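A day among the lenses: our visit to Fothergill at Brenemthorpe

I'd been promising myself a trip to the Fothergill open day for years, and on 5 May 2023 I finally got on the early train with a flask of tea and my good shoes (a mistake, as there was a lot of standing). Darmawan Rahman met us at the gate and handed out badges, and then we were off, 26 of us in a long, chatty line.

The grinding shop

Glass blanks come in as dull little pucks, and you'd never guess what they turn into. Didier Baudry has been on the curve generators since the firm moved from Sternorby, and he let us hold a blank before and after its first cut. The second one felt like cold silk! He told us a single camera lens might pass through his hands four times before he's happy with it.

Polishing and coating

I could have stayed in the polishing room all day. The pitch smells of pine and old boats, and it's softened at 60 degrees before being pressed to shape. Upstairs, Daiane Honorato showed us the coating chambers through a thick window, and explained how the layers that take away reflections are laid down one at a time. The Gavance line gets its purple sheen this way, and they send out over 1,000 pieces a month.

Lunch was leek pie, very good, and I had a lovely talk with Thiện Đào about old binoculars. He has mended more pairs than I've owned hats, and he's promised to look at my father's.

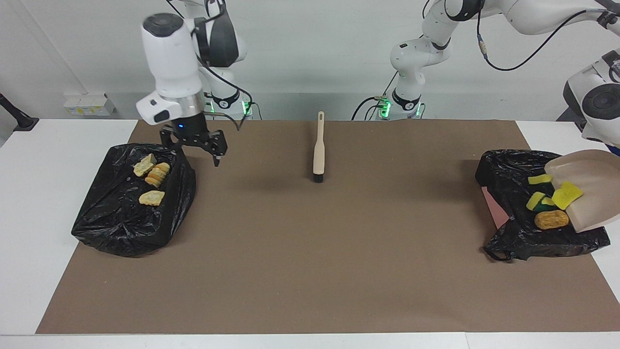

Testing and the shop

Last came the test room, kept dark, where Khairul Tambunan laid a flat on a reference plate and let us count the fringes. I bought a small prism on the way out and it's on the kitchen sill now. The next open day is in July, and you'll need to book through the front office.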